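Chapitre 3

Travailler à côté d'un bras : ce que l'automatisation change pour les gens

Je vais commencer par un aveu. La première fois que je suis entré dans l'atelier de Nemthorpe, carnet à la main, j'étais persuadé que j'allais étudier des machines. J'avais lu les fiches techniques dans le train, j'avais préparé mes questions sur les cadences et les pannes, et j'ai passé ma première matinée... à regarder des gens marcher ! Ils allaient d'un poste à l'autre, revenaient, repartaient, jetaient un œil à un écran. Le soir, mes notes parlaient surtout de pieds.

Ce chapitre est né de ces notes. Dans les deux précédents, on a vu comment une entreprise décide d'automatiser une tâche, et comment elle calcule (ou croit calculer) ce qu'elle va y gagner. On descend maintenant d'un étage, au niveau du sol, là où quelqu'un qui faisait un geste 500 fois par jour se retrouve à côté d'un bras qui le fait à sa place, ou qui essaie.

J'ai retenu trois terrains. Nemthorpe d'abord, où l'on met au point des postes de manipulation à deux bras. Ensuite Koster, une conserverie de 267 salariés qui a installé ses premiers postes un mois d'août, en pleine saison, ce que tout le monde là-bas m'a raconté en soupirant. Enfin Hinau, un petit site de tri où le projet s'est arrêté en route, et je tiens beaucoup à ce cas, parce que les manuels parlent peu des projets qui s'arrêtent.

Un mot de vocabulaire avant d'y aller. Quand je dis « poste », je ne pense pas seulement au robot. Je pense à l'établi, aux câbles qui courent le long du bois, au clavier posé à portée de main, au tapis sur le béton, et aux personnes qui passent. Prenez un poste où deux bras à pinces travaillent parmi des boîtes de conserve, des couvercles ronds et un verre transparent. Sur le papier, la tâche tient en une ligne. Dans l'atelier, elle occupe un bon morceau de sol et elle a un voisinage. 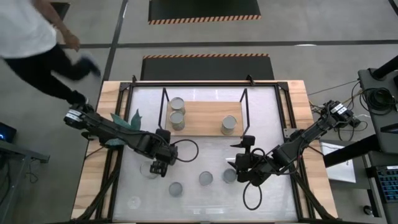

3.1 Le geste qui part, le travail qui reste

Chez Koster, une opératrice m'a dit une phrase que je cite à tous mes étudiants : « Avant, j'avais mal au poignet ; maintenant, j'ai mal à l'attention. » Elle plaçait des boîtes à la main depuis des années. Son nouveau poste consiste à surveiller trois machines, à remettre d'aplomb ce qui a glissé, à décider si un arrêt mérite qu'on appelle la maintenance. Son corps va mieux, elle le dit elle-même. Mais sa journée a perdu son rythme, et les bavardages avec la voisine de ligne ont disparu avec la ligne.

Les ergonomes distinguent ici le travail prescrit, celui de la consigne, et le travail réel, celui qu'on fait pour que ça marche quand même. L'automatisation s'attaque surtout au premier. Le second se déplace – vers l'amont, quand il faut présenter les pièces comme le bras les attend, ou vers l'aval, quand il faut rattraper ce qui est mal posé. Il apparaît rarement dans les tableaux de gains, et la plupart du temps il n'a même pas de nom sur la fiche de poste.

Gardez cette distinction sous le coude, on s'en servira dès la section suivante pour lire le journal d'incidents de Koster.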